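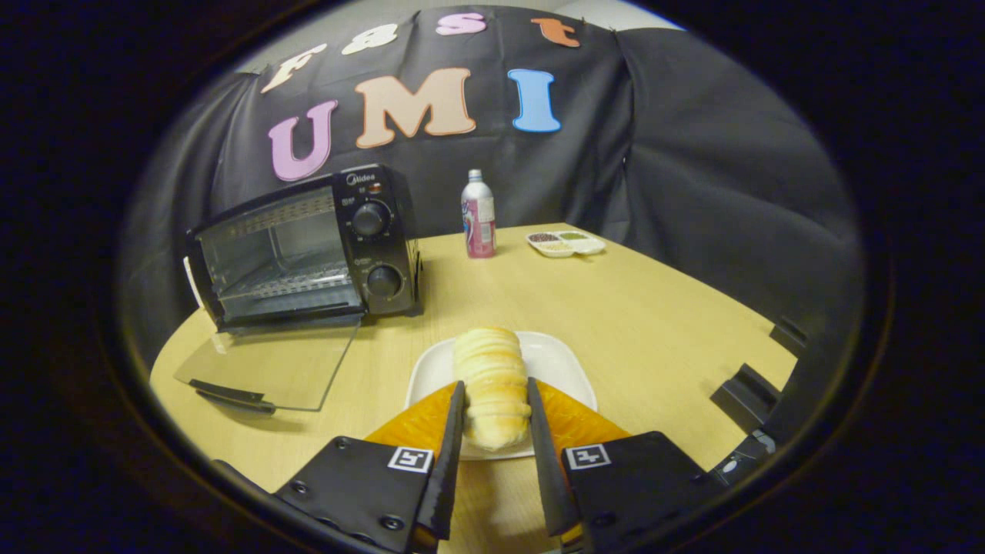

Ridged roll on a square plate, toaster oven to the left.

Reheating soft ridged rolls in a small toaster oven: leathery outside, cold middle

Kitchen & Table > Small appliances
Viewed 1,549 times

Curkitz
Member since January

I buy these pale, ridged bread rolls from the Ngô bakery on Saturday mornings, when they are lovely, and eat most of them on the days after, when they are less so. They're soft, a bit sweet, and go in and out along the sides like a stack of little buns.

My microwave died and I replaced it with a small Midea toaster oven on the grounds that I would become a person who toasts things properly. So far I am a person with crisp hands and cold bread. The roll goes straight on the wire rack, I turn the top knob to somewhere warm and the bottom knob to somewhere longer, and I get one of two results:

a) outside like a leather purse, inside straight from the fridge
b) warm all the way through, with dark stripes on every ridge

I've tried leaving it in for longer at a lower heat, but I wander off, so I can't say I've tried it well. I've also tried cutting it in half, which lets all the softness out and makes me sad.

Does it want foil? Water? Should it go in on the plate? The plate is white, squarish and was my aunt's, and I have no idea what it's made of. I'd also like a way of getting the roll out again that doesn't squash it, as the opening is not generous and I have a burn on my knuckle in the shape of a wire.

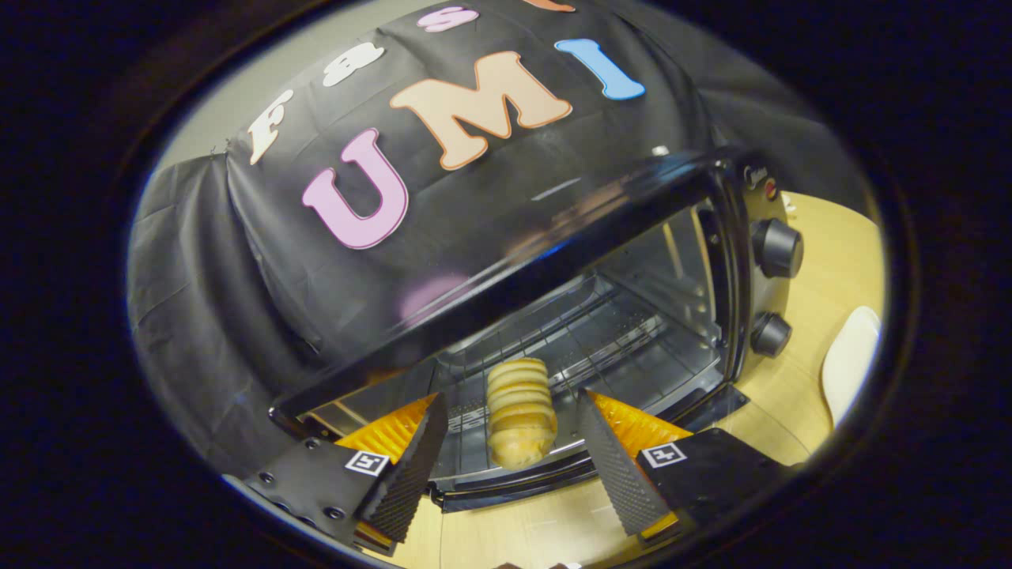 Clitis
27 people found this helpful

Three separate problems, I think, and only one of them is the oven.

Fridge. Stop putting them in it. Bread goes stale faster in the fridge than in the bread bin. If you won't finish them in a couple of days, freeze them on the day you buy them, each in its own bag, and let them thaw on the worktop before they go anywhere near heat.

Heat. Small ovens have the elements very close to the food, so anything that sticks up gets the worst of it, and your roll is made entirely of bits that stick up. Let the oven warm up first, with the shelf as far from the top element as it will go. Keep it low, 150 or so if yours is marked in degrees. Wrap the roll loosely in foil, making sure the foil can't touch an element, and give it eight minutes. Open the foil for the last minute if you like a bit of crust. Wet your fingers and flick them at the bread before wrapping. Flick, mind. I once ran one under the tap on the advice of a magazine and had something like a warm flannel for breakfast.

Plate. Leave your aunt's plate on the table. Unless it says ovenproof underneath, it has no business in there, and even then you'd be heating a plate for several minutes before the bread noticed.

As for wandering off, I have no cure. Stand there and watch it through the glass. It's a better programme than most. 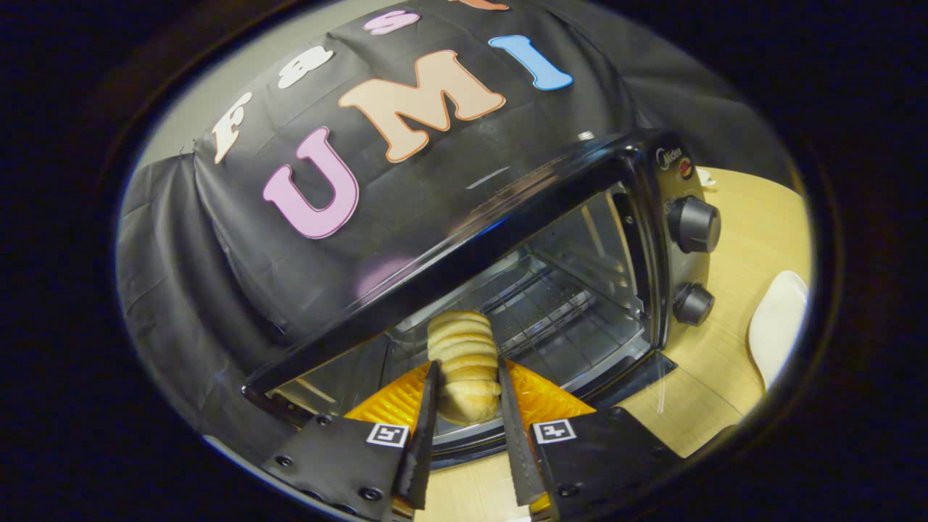
Brondinau
2 people found this helpful

just buy another microwave. 20 seconds under damp kitchen roll. done

Clitis
Replying to Brondinau

Soft for as long as it takes to carry it to the table, then it's a dog chew. But yes, quick.

Curkitz
Follow-up

Thank you both, in unequal measure. I have done as Clitis says, with foil and flicking, and stood guard with a cup of tea. Warm right through, and no stripes. The outside was a shade softer than I'd like, so next time I'll have the foil open for two minutes at the end.

For getting it out, I've settled on wide, flat-ended tongs, one side each, held low down near the base where the bread is firmer. Pinch it higher up and the ridges fold in on themselves like a cheap umbrella. Door fully open first, obviously. I mention it only on account of the knuckle.
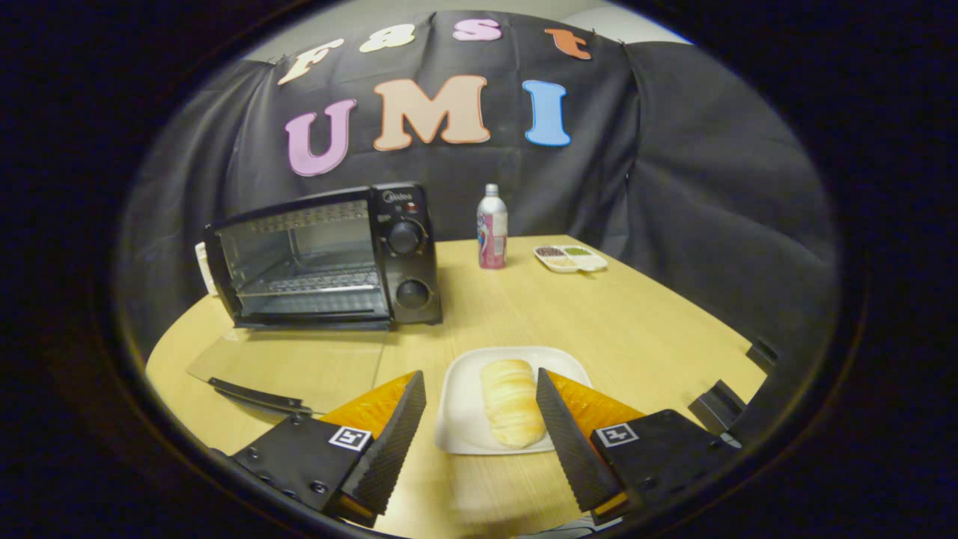
I did try sliding it out on a fish slice, but it rolled off and had a look round the kitchen floor. The tongs stay by the oven now, and the plate goes down within reach before I open the door, so there's no walking about with hot bread and nowhere to put it. Lengthwise on the plate it behaves itself. I tear it along the creases and have it with butter, or with whatever is left in the jam jar.

One thing I still haven't worked out is doing two at once. Mine cook unevenly if they touch, and the one at the back always comes out darker. Swap them halfway, I suppose?

Clitis
Replying to Curkitz

Swap them halfway, and turn them round while you're at it. Add a minute or two. And use an oven glove, for pity's sake.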